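Household task robotics

Household task robotics is the branch of automation concerned with everyday chores: clearing a table, folding towels, loading a dishwasher, putting pens back in their cup. Factory robots have welded and lifted for decades, but the home is a much harder place to work, and progress there is one of the most exciting stories in the field.

Background

Early machines did one job in one fixed spot. The Hinrichs arm, built in Mudgate, could stack identical plates all day, yet failed when a bowl was slipped in among them. Newer systems learn from recorded human work instead, often collected with hand-held grippers – a person does the chore, and the motions become training material.

Current ability

Results vary a great deal by task. In the Kendport trials, a two-armed robot trained on 2,000 recordings tidied a desk correctly in 198 of 600 attempts. That may sound low, but the same robot had managed only 14 the year before! Soft items such as socks and dishcloths went better than expected, while thin, slippery things caused most of the failures.

Desk tidying

Sorting stationery has become a favorite test. 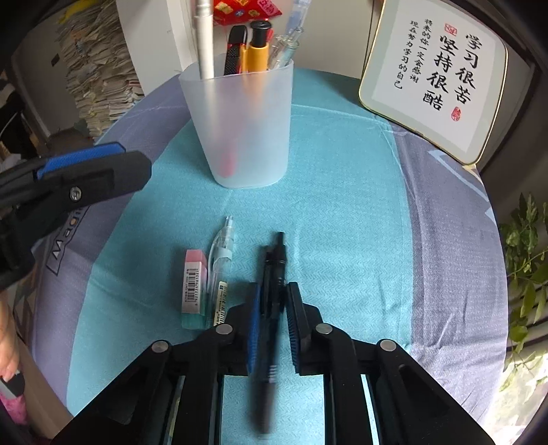
A pen is light, rolls easily and has to be turned upright before it will drop into a holder, and clear plastic is hard for many cameras to pick out. Tharindu Sivakumar, who led the Hustamthorpe workshop study, found that robots usually grasped the pen well enough but missed the opening when the cup was already crowded. People solve this with a small wiggle of the wrist, and teaching machines that wiggle is now a lively research topic.

Shop-floor versions of the same problem, such as returning hand tools to a rack, are closer to daily use. Racks stay put, and each tool has its own slot.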